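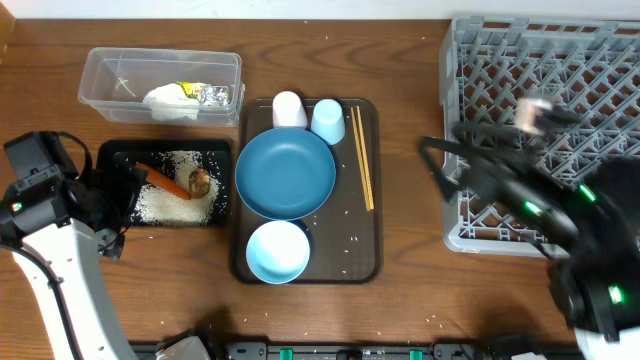 I used to make rice the way my college roommate did, which meant a pot of gummy stuff on top and a brown crust welded to the bottom. Then my neighbor Piret Org showed me how she does it, and I haven't bought a microwave pouch since March.

## What you need

- 1 cup long-grain white rice
- 1 1/2 cups water
- a good pinch of salt
- a heavy pot with a lid that fits

## Rinse it

Put the rice in a bowl, cover it with cold water and swish it with your hand. The water goes cloudy right away. Pour it off and do it again, 3 times in all. It won't be perfectly clear by the end and that's fine! Drain it in a sieve and give it a good shake.

## Cook it

Rice, water and salt go in the pot. Bring it to a boil with the lid off, stir once, then put the lid on and turn the burner down as low as it goes. Mine runs hot even on low, so I slide the pot half off the burner (gas people can skip this). Give it 12 minutes and don't lift the lid – I know, I know.

## Let it sit

Take the pot off the heat and leave it closed for another 10 minutes. Then fluff it with a fork, starting at the edges.

## If it goes wrong

Too wet? Lid off, lowest heat, a couple of minutes. Still crunchy? Sprinkle on 2 tablespoons of hot water, cover and wait 5 minutes more.

Leftovers go in the fridge as soon as we're done eating, spread out in a shallow dish so they cool fast. I fry them with an egg the next day.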